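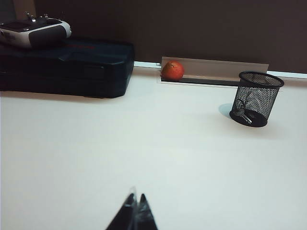
Posted by the Equipment Planning desk, Delesen, Ukport office
Contract role, part-time, open until filled

Equipment Buyer and Budget Planner (Robotics)

Delesen is looking for someone who has bought machinery before and has regretted at least some of it. You will plan the spending on tabletop robot arms for our Ukport office and for our client Plastatwood, which wants arms at its packing benches and has been shown a lot of very smooth videos.

We have seen the videos too. We would like a second opinion from a person who reads the quote to the last page.

The background

We have an arm on a desk in our open-plan office. It works over a white tabletop with ordinary things on it, and that is as close as we have come to automating anything. The Choi project, our name for the purchase now under discussion, would take us from there to a proper set of benches. The draft equipment list has 134 lines. Fewer than half have a price next to them, and several of the prices came from a phone call.

Past budgets here have treated the arm as the cost and everything else as small change. Then came the mounts, the spare fingers, the cables, the longer cables, the desk that could take the weight, the training days and the license renewal. We don't want to do that again with a bigger number at the top.

What you would do

Go through the draft list line by line and mark each item buy, rent, borrow or drop. We expect a good number of drops.

Get written quotes, with shipping and support shown separately. If a supplier won't separate them, write that down and tell us.

Work out what a bench costs over its working life. The current draft stops at delivery.

Sit with the people running the arm for a few sessions before you price anything. A wrist camera, a fixed camera and a gripper all need somewhere for their cables to go, and a spec sheet tells you very little about that. 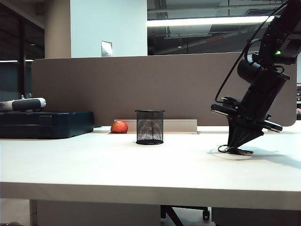
Desk setup, Ukport office: the arm over the work surface, with pen holder, fruit and carrying case.

Ask what the job is. Plastatwood says it wants its benches to handle "mixed items." That could mean a piece of fruit, an open mesh pen holder or a hard case with rounded edges, and a gripper that suits one may be hopeless with the next. Before anyone signs for a second type of gripper we want to know which items matter and how often they turn up.

Write a short report each month. Two pages is plenty. Leave out the words "transform" and "journey."

Present the final budget to both companies and answer questions, including the rude ones. There will be a few from us.

What we need from you

Experience buying equipment for a lab, a workshop, a warehouse or a plant. It doesn't have to be robots. Somebody who has purchased forklifts or dental chairs and can show us how they compared the bids is welcome to apply.

Comfort with spreadsheets, and the habit of labeling a guess as a guess.

Enough patience to sit through a sales demo and enough nerve to ask for it to be run again with the objects moved.

No degree requirement. We don't need you to program an arm, though you should be able to tell when a question belongs to the people who do.

You can't hold a sales agreement with an equipment supplier, or have a close relative who does, while you are working on this.

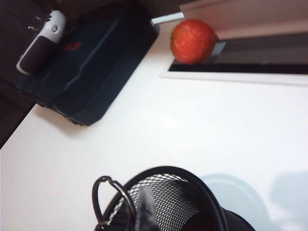

Questions we would like answered

Please don't send a solution to these. A paragraph on how you would go about finding out is fine, for whichever ones interest you.

Should the cameras be bought with the arms or separately? The bundle price looks good, and we don't trust it - the same bundle looked good last time.

How many spare grippers is sensible? The supplier's figure is the supplier's figure.

Does each bench need its own computer? One quote says yes and another doesn't mention computers at all.

What happens if Plastatwood decides after the trial that a person at a table does the job well enough? We want a budget that survives that answer. It may be the right one.

Can the benches share a room with office staff? Ours sits in front of a fabric partition with other workstations nearby. We have no idea whether that is a plan or a habit, and noise, floor space and power all have to be priced either way.

Hours and pay

The contract runs for 60 working days, spread over as many months as you and we agree on. Pay is $51 an hour, invoiced monthly. Travel between Ukport and the Plastatwood site is covered, and travel time is paid at the same rate.

You would work at our office for the bench sessions and wherever you like for the rest. Start times are flexible, but supplier calls tend to land before 10 a.m.

There is no bonus tied to how much gets bought or how much gets saved. We tried the second kind once and ended up with very cheap cables.

How to apply

Send a resume and one page about a purchase you advised against. Tell us what it was, what you were told at the time and what was bought in the end. Remove any client names.

Cover letters are optional. We had about 79 applications for our last planning role, and most of the letters were addressed to some other company.

Shortlisted applicants will be invited to Ukport for half a day. You will see the arm running, look through one section of the draft list and tell us what bothers you about it. The half day is paid.

Applications go through the form on the Delesen jobs page, under Equipment Planning. Recruiters, please don't call. Suppliers, the same.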